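Ok so I finally finished the morning routine book everyone at work keeps quoting. It took me all of January and I still get up at the same time.

The one bit I kept: write down 2 things before bed, then stop. My notebook has 105 pages filled now!
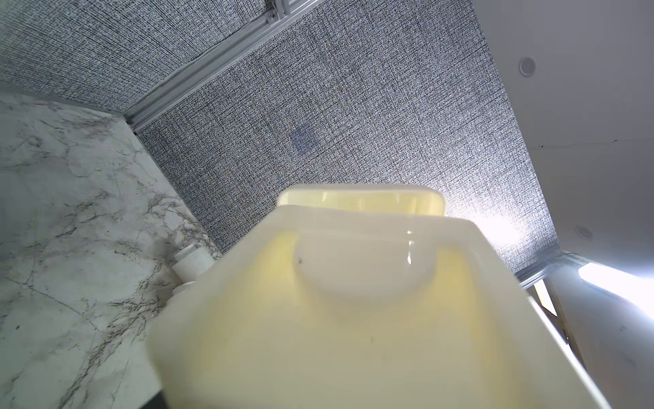
Lurnport Slow Readers Club

Next up is a paperback on worry from 1957 that Albertina Cardoso lent me (already way funnier than the last one). Anyone else read old self-help for fun? Send me titles, I've got a long train ride coming.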